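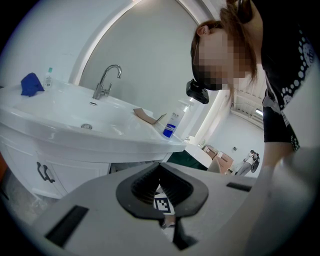 White vanity with a wide, shallow basin.

Search this site... Go
3 min read

Small Home Repair Grants: progress report to the Rieger Fund
Prepared by Henok Adugna, program manager, Odine Housing Repair

This report covers work from November through the end of March. It follows the headings in the grant agreement, except that training and outreach are combined because the same two staff members handled both.

Applications and completed jobs

We received 255 applications in the period. Of these, 200 met the income and ownership rules. Work is finished at 89 homes and scheduled at 68 more. The remaining households are waiting for an inspection or for a contractor's quote.

Plumbing was the largest category again, mostly leaking supply lines, failed shutoff valves and slow drains. Electrical work came second. Roof patches were lower than planned, and we expect them to pick up once the weather settles.

We underestimated how long inspections would take. Each home needs a visit before we can approve a quote, and in the first weeks we had one inspector for the whole Osetti district. A second inspector started in February. The wait for a first visit is now nine days, down from three weeks.

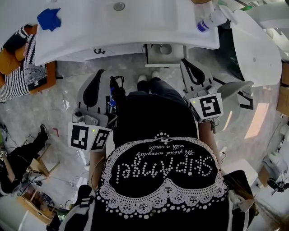 In front of the bathroom sink.

Bathroom work

Most bathroom jobs are small. A typical order is a new faucet, a trap and fresh caulk, done in one visit. In older houses the shutoff valves often will not close, so the plumber has to turn off water to the whole house. We now ask about this on the application form, and it has cut down on second trips.

Cabinet damage under sinks is a problem we did not budget for. The leak itself may cost little to fix, but the floor of the cabinet has often rotted through by the time we hear about it. We have been paying for the base panel out of the contingency line. We would like to talk with you about moving this to the regular repair line next year.

Contractors

Four plumbing firms and two electricians are under contract. One roofing firm left in January after a dispute over mileage — the matter is settled and no money is owed on either side. We have asked for bids to replace it.

Records

Case files moved from paper to Clerker in December. The change took longer than we wanted. Older files had two different numbering systems, and some addresses had been entered under the tenant's name instead of the owner's. All open cases are now in the new system. Closed cases from before the grant will stay on paper.
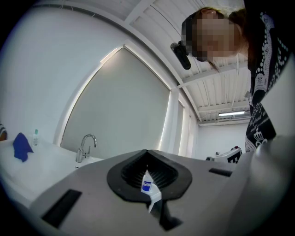
Page last changed: 4/27/21

Training and outreach

We held six evening sessions on basic home upkeep. Attendance was best at the library and poor at the school, where parking is limited. The most common questions were about water heaters and who pays when a shared sewer line backs up. We have added a printed sheet on shared lines to the application packet.

Budget

Spending is under plan by a small amount, all of it in roofing. Materials cost more than expected, lumber above all. We are not asking for additional funds at this time.

Next period

We plan to finish the scheduled homes by the end of July and reopen applications in August. A roofing contract should be signed before then. The full expense table will be sent separately.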